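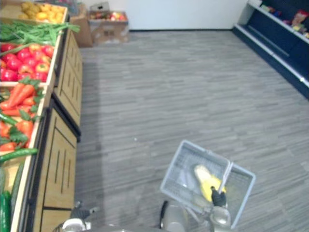 How to Plan a Week of Vegetable Meals Without Waste

4 min read

Most wasted vegetables are bought with good intentions and no date attached to them. The fix is to decide when each one will be eaten before you pay for it. The method below takes 10 minutes and a sheet of paper.

Step 1: Check what you have

Open the refrigerator and write down every vegetable in it, including half onions and the ends of bags. Mark anything that needs to be used within two days. Those go at the top of the plan.

Step 2: Count dinners, then subtract

Write down the nights you will be home to cook. Take one off for leftovers. If you have five nights left, plan five dinners and stop there. I used to plan seven every week and threw out a bag of spinach nearly every time.

Step 3: Put the meals in order of shelf life

Eat tender things first and sturdy things last.

Early in the week: salad greens, fresh herbs, mushrooms, asparagus.
Middle of the week: green beans, broccoli, zucchini, peppers.
End of the week: cabbage, carrots, beets, winter squash.

Tomatoes can sit on the counter until they are ripe. Potatoes and onions keep in a dark cupboard, but store them apart — potatoes sprout sooner next to onions. 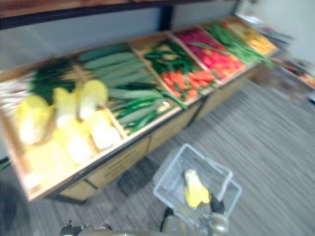 Step 4: Give every large item two jobs

A whole cabbage is too much for one dinner in a small household. Write two meals next to it on the list, such as a stir-fry and a soup. Do the same with celery, a big bunch of carrots, or a bag of kale. If you can't think of a second meal, buy a smaller one.

Step 5: Write the list by amount

"Carrots" is not enough. Write "carrots, 3" or "green beans, two handfuls." Gitau Ogola, who shared a kitchen with me in Prudholm, wrote the meal in brackets after each item, and I still do it that way.

Step 6: Do a little prep when you get home

Trim and wash the beans and broccoli, and dry them well before they go in the drawer. Leave mushrooms unwashed. Wrap greens in a dry towel inside a bag and change the towel if it gets damp.

Step 7: Keep one soup night

The last dinner of the plan is soup, fried rice, or an omelet, made from what is left. Keep broth and rice in the house for it. In February I add a can of beans and some barley, and there is usually enough for lunch the next day.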